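Allotments and Growing > General chat > Chitting potatoes, is it a waste of time?

balaskas_beds
Saturday, March 28, 2026
Right, annual argument. I've got 31 seed spuds lined up in egg boxes on the back bedroom windowsill and my other half wants the room back before her mum comes. Do I really need to chit them or can I bung them straight in? The soil at our site is still claggy if that makes a difference.

Endport Pete
Bung them in. I stopped bothering years ago and I've never noticed any difference in the crop. The spud knows what to do.

loukia_a
Oh I couldn't disagree more, Pete! For earlies it's worth every minute. Mine went on the sill at the end of Feb and they've got lovely stubby purple shoots on them now (Loukia Athanasiadis, plot by the water tank, if anyone from Endport is reading and wants to come and have a nose). Maincrop I'd agree, don't bother, they've got all summer to catch up.

Endport Pete
All you've done is move the growing indoors. You're still digging them up in the same week as me.

loukia_a
I had new potatoes on the table a good 2 weeks before you last year and you know it, you came round and ate them

Endport Pete
I was being polite.

mudlark
Can I ask a daft one, what's the light supposed to be like? Mine are in the cupboard under the stairs and the shoots are long and white and a bit horrible.

P Gallagher
Not daft. They want light and they want to be cool, so get them out of that cupboard. Long white ones snap off as soon as you look at them. Rub the worst off and start again on a porch shelf or in an unheated room, there's still time. And to the original poster, if your ground's claggy I'd leave them in the egg boxes whatever Pete says. Cold wet soil rots more seed potatoes than anything else in my experience. Mother in law can have the sofa.

balaskas_beds
Ha, I'll let you tell her that Pádraig. OK so they stay put for now. How many shoots do you all leave on? My dad always rubbed them down to 4 but I've seen people say leave the lot.

loukia_a
Four for earlies, you get fewer potatoes but a better size. I leave everything on the maincrop.

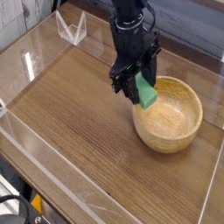

And plant them with the shoots pointing up, obviously, and go gently when you're filling the trench back in. I lost half a row one year by being heavy handed with the rake and I was so cross with myself.

mudlark
Moved mine to the porch. They look very sorry for themselves.

Endport Pete
They'll be grand. You could have had them in the ground by now though.

P Gallagher
Pete, it's sleeting here.

Endport Pete
Not at my end it isn't. Has anybody got spare fleece they'd swap for rhubarb?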